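Cetirex Moves Gripper Checks to the Start of Each Shift

Cetirex has changed the way it looks after the hand-held gripper station at its Hollau site, after a worn cable put the station out of use for most of a day in January.

The station is used to record hand movements that are later used to program robot arms. An operator straps on a pair of grippers and works through a set of table tasks, such as moving a bowl. Until this winter the grippers were serviced only when one of them stopped sending data.

Under the new routine, the technician on duty opens and closes each gripper 80 times before the first recording and watches the position reading on the screen. If the fingers do not return to the same closed value, the gripper is set to zero again and the test is repeated. The housing screws are checked with a torque driver, and the wrist straps are tightened or replaced.

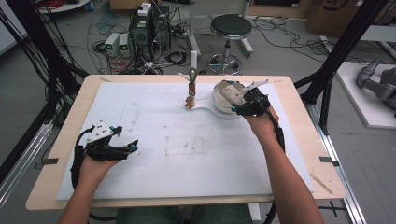
Cables get the most attention. Each one has to leave the back of the gripper in a loose loop, so that turning the wrist does not pull on the connector. The January fault was traced to a cable that had been strapped too tightly to the forearm. It still passed a signal with the hand at rest and dropped out when the operator reached forward.

"We replaced the gripper first, and the fault stayed," said Macarena Yáñez, who runs maintenance at the site. "Then we swapped the cable and it was gone in five minutes. Now the cable is the first thing we change."

The finger joints are cleaned and lightly greased every 4000 cycles. Dovasine, which supplies the joints, had set a longer interval, but Cetirex shortened it after finding grit in two sets. The full check takes 26 minutes for a pair.

Results are entered in a log kept at the station, which now has 171 entries. Yáñez said the log has already shown that left-hand units drift out of zero sooner than right-hand ones. The cause has not been found.

The company's second station, at Nogueira, will switch to the same routine in April. Spare cables have been ordered for both sites.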